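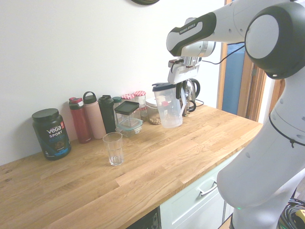 I have been meaning to write up the kitchen worktop for a while. It was the last job left from the move, and I kept putting it off because it wasn't really a job, more a slow argument with myself about what deserves to live out in the open and what should go in a cupboard. We have one long run of oak butcher block against a white wall and not much else. Whatever we use in the morning ends up along the back of it: the Vega tub, the drink bottles, two jars with gingham lids, the kettle. Left alone, the line gets longer every week until there is nowhere to put a chopping board.

The flat is on the second floor of a building called Stumow, which used to be offices. The kitchen was put in by whoever converted it and they were not generous with cupboards. There are three wall units on the other side of the room and two of those have boiler pipes running through them. So the worktop has to do more storage than I would like.

## The worktop itself

The oak was here when we moved in. It was dry and a bit grey at the joins, and I gave it two coats of oil last February, leaving a night between them. It came up well. The strips vary a lot in colour, some like honey and some nearer to tan, and I prefer that to the very even sort you see in showrooms.

I was told to oil it every three months. I have done it twice in a year and it seems all right. Water is the thing to watch. A wet tin left overnight will mark it, and a wet bottle will too if you have just washed it and not dried the bottom. There is a dark ring near the hob that was my doing. I sanded it with fine paper and it went from black to brown, and I have left it at that.

## What I measured

Before I moved anything I got the tape out. I wanted to know how much clear space we needed to cook in, so I made dinner as normal for a week and put a bit of masking tape down wherever I ran out of room. The answer was 910 mm of clear length, which is a board, a plate and somewhere to put a bowl down. For one person making breakfast it was less, 684 mm on the morning I bothered to check.

The other measurement was depth. I gave the things at the back a strip 200 mm deep along the wall. Anything that fits in the strip can stay out. Anything that pokes forward of it has to justify itself or go elsewhere. I marked the strip with a pencil line, very faint, and it is mostly rubbed off now, but by this point I know where it is.

## The breakfast end

The protein powder is the biggest single thing on the worktop. It is an ugly great tub and I did try decanting it. I bought a tall jar for it, and the scoop wouldn't go through the neck, so for a fortnight I was tipping powder out onto a spoon and sweeping up what missed. It went back in its tub. The lid screws down properly and it stands against the wall, and that is good enough.

The bottles are next to it because that is where they get filled. I had them in a drawer at first, lying down, and the drawer would not close over the tall ones. Standing up they take no room to speak of. The rule I have tried to bring in is that a bottle goes back on the worktop clean, with its lid on. Lids kept apart from their bottles were half the mess before. I found four in the cutlery drawer that fitted nothing we own.

## Jars and boxes

I like dried food in glass or clear plastic, because I am the sort of person who will buy chickpeas on the way home with a full jar already in. If I can see them I don't buy them. The same goes for nuts. When the canister gets down to the last bit at the bottom, it goes on the list.

I don't label jars. I had a go with a label maker a few years ago, and the labels went brown at the edges in the wash and I spent longer scraping them off than I had ever spent wondering what was in them.

Food boxes are harder. The glass ones are heavy and I don't like lifting them down from a high shelf, so a small stack of them stays on the worktop. The glass ones have outlasted everything else we've had. I had a set of plastic boxes from a shop called Fekow that went cloudy after one winter and held the smell of curry for good. They now hold screws. 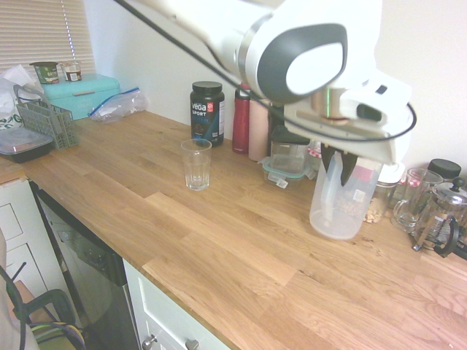
*The back row, with the bread bin at the window end and the French press over on the right.*

## The bread bin

The turquoise bread bin is the one thing I bought on purpose. It came from Farkas, a second-hand place near the station that has mostly wardrobes, and I had walked past it for a month. Bread keeps for a couple of days longer in it than in the bag on the side, by my reckoning, and it has put an end to crumbs along the wall.

The trouble with a bread bin is the top of it. Any flat or nearly flat surface in a kitchen will collect things, and ours gets the yogurt pots. I have stopped fighting this. Two pots on the bread bin are easier to live with than two pots on the oak, and they get picked up when somebody wants bread. If it gets to four I say something.

## Coffee and tea

The kettle and the French press are both on the worktop because they are both used every day. I did think about moving the press to a shelf, but the shelf is behind the door and you can't open the door with somebody standing there waiting for coffee, and somebody always is.

The kettle lead is longer than it needs to be. I have tried tucking it behind the kettle and tried winding it up underneath. It works its way out again along the back of the worktop. A clip would probably do it. I have a bag of clips from the old house in a box marked Vastness, after the name of the street, and I haven't opened that box since we arrived.

The blender jug is the item I am least sure about. It gets rinsed straight after use and it still never looks quite clean. A bit of bicarbonate left in warm water overnight helps with the worst of it. It is bulky and it doesn't fit the strip, but if it goes in the cupboard it doesn't get used, and then there was no point owning it.

## What went

Here is what came off the worktop and has stayed off:

- the toaster, which now lives on top of the fridge and gets lifted down
- a knife block with three knives in it
- the fruit bowl, moved to the table
- two vases
- a slow cooker we had used once

The toaster was the one I expected to regret. It is a nuisance on a morning when everyone wants toast, and fine the rest of the time.

## Glasses

The drinking glasses have a shelf of their own, but there is generally one out in the middle of the worktop. I used to put it away each time I walked past, then get it out again twenty minutes later for water. Now I leave one out and wash it at night. It is plain clear glass with some shaping at the bottom, from a box of six, and it doesn't slide about on the oak.

Next I need to do the wall. It is plain white emulsion all the way down and it marks behind the kettle. I have been looking at a low upstand in the same oak. The length I need for the first section is 768 mm, and the timber yard will cut it if I bring the figure in written down. I'll put up another post once it is on and the first coat of oil has dried.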